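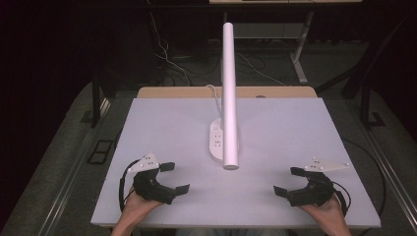 Kaiwen Jin reckoned in the thread before this one that a gripper pose is a gripper pose and if the tracker says it's fine then the policy should be fine too. Well. Mine isn't, so new thread as asked.

Handheld demos, left and right jump when hands come close
posted by Lumturie Yordanov in Software > Perception and tracking

Setup first. Two handheld grippers, marker plate on top of each, head camera looking down at the table. Task is moving a desk lamp about on a board. Recording at the usual rate, poses from the plates, head camera pose from the visual odometry, everything put into the table frame afterwards by a script I inherited. The script is called Pan and there is no readme.

Problem: when both grippers come in towards the lamp the left pose jumps. Not a little wobble, it flips over, stays flipped for a few frames, comes back. Right one does it less. If I replay the trajectory in the viewer the left gripper does a sort of somersault and lands exactly where it was. The position is nearly ok during the flip. It's the rotation that goes.

What I've tried
- stronger smoothing on the rotations. Makes it a slow somersault
- dropping frames with bad reprojection error. The flipped ones have LOW error, which I don't get at all
- recalibrating the camera. Twice. No change
- brighter lights. Slightly worse if anything

I've got 300 episodes like this and would rather not bin them. Is there a way to fix it in software or do I re-record? Also, second thing, possibly related: the trained policy closes the jaws too early, a good bit before the arm of the lamp is between them. Open loop replay of the same demos does it as well so I don't think it's the network.

Using the Cilow exporter if that matters.

Ylva Lundgren
14 replies in this forum

Quick one as I'm between runs.

The flip is the classic flat marker thing. A flat plate seen nearly face on, or small in the picture, has two rotations that explain the corners almost equally well. Solver picks the lower error. With a bit of noise the wrong one wins for a few frames. That's why your error is low during the flip, both answers fit. So filtering on error will never catch it, and smoothing just averages a right answer with a wrong one.

What to do:

1. Ask the solver for both solutions, not only the best. Most libraries will give you the pair if you call the generic version of the function. Check yours.
2. For each frame keep the one closer in rotation to the previous accepted frame. Not the previous raw frame! Accepted. I lost an evening to that.
3. First frame has no previous. Use whichever has the plate facing the camera the way you'd expect from how it's bolted on, or start every episode with the gripper tilted on purpose.
4. If the gap since the last accepted frame is long (plate hidden behind the other hand, say) don't trust step 2. Run it backwards from the end of the episode as well and compare. Where forwards and backwards agree, keep. Where they don't, mark the stretch as bad.

Do that and then smooth. In that order.

For your 300, if you kept the video you can rerun detection and you're probably all right. If you only kept poses you are stuck with guessing, the second solution is gone. Hope you kept the video.

Step 4 matters more with two hands than one, the plates shade each other and the odd corner goes missing just as the hands close in. It's exactly the bit of the episode you care about, annoyingly.

Early closing I think is separate. See what others say.

Qianru Tang
3 replies in this forum

had the same, bought bigger markers, went away. mostly

Tetsuya Tsuji
61 replies in this forum

Agree with Ylva on the flip, nothing to add there except use the known offset from plate to fingertips as a sanity check. Work out where the fingertips end up under each solution. If one puts them under the table surface, it's the wrong one. Cheap test, catches a lot of first frame trouble.

Early closing. Bet you it's timing. Your gripper width and your camera pose come from different clocks, or the same clock stamped at different moments. The picture is stamped when it arrives, after exposure and transfer and whatever queue it sat in. The width reading is stamped nearly straight away. So in the file, the picture lags the width. Pair them by timestamp and each picture gets a width from later in the real movement. Jaws close early in replay, network learns to close early. Exactly what you've got.

How to measure it. Don't guess it and don't take the number off a data sheet.

Hold one gripper in view of the head camera, open and close it sharply, over and over, for a minute or so. Get the finger opening from the video (colour blob on each fingertip will do, bit of tape) and the opening from the width sensor. Slide one against the other and take the shift where they line up best. Do left and right seperately, they needn't match. Ours didn't, the left was on a different hub.

On our old rig the shift came out at 200 ms for pictures against widths. At normal demo speed you'd see that. After we put it into the config and exported again it was gone from replay.

Then the other half, which people forget. On the robot side there's a lag as well, from sending a command to the jaws moving. Different number, measured differently (send a step, watch the encoder). Don't fold the two into one figure or you'll be redoing it the day you change the gripper. Recording lag gets fixed in the export. Robot lag gets fixed at run time, by skipping the first few actions in each chunk that are already too old to be any use.

In Cilow the field is obs_offset and it's in seconds. The width stream wants a positive number if pictures are late. I had the sign wrong for a whole training run and it got worse in a very convincing way, so plot before and after on one episode before you export the lot.

Lumturie Yordanov
original poster

Right, back. Did have the video, thank god.

Reran detection with both solutions and the forwards/backwards thing. Left hand is clean on everything I've looked at so far, haven't looked at all of it. There were 2 episodes where forwards and backwards disagreed for most of the middle so I've just chucked those. Fingertips under the table test is in too, it caught a first frame where the whole episode was upside down and I'd have never noticed in the plots.

Pan had a smoothing step BEFORE the detection filter by the way. Moved it. Whoever wrote that, I have questions

Timing: tape on the fingers, one minute of snapping. There's a clear shift on both sides and the left is bigger. Haven't retrained yet, queue on the Netville machines is long. Replay in the viewer looks better, jaws now shut when the lamp arm is between them. Will mark as solved once I've had it on the arm.

One more if anyone's still reading. Should the offset be constant over an episode? Mine creeps a bit on long recordings, like up to 3000 frames in and it's noticably off from the start.

Tetsuya Tsuji
61 replies in this forum

Creep means two clocks running at slightly different speeds. Snap the jaws a few times at the start and again at the end of each recording, get an offset from each, straight line between them. Or put both devices on one clock if your hardware lets you, then the line is flat and you can drop the end snaps. Check the dropped frame counter first though. If the reader numbers frames itself and assumes none went missing, it looks just like creep, but it goes in steps.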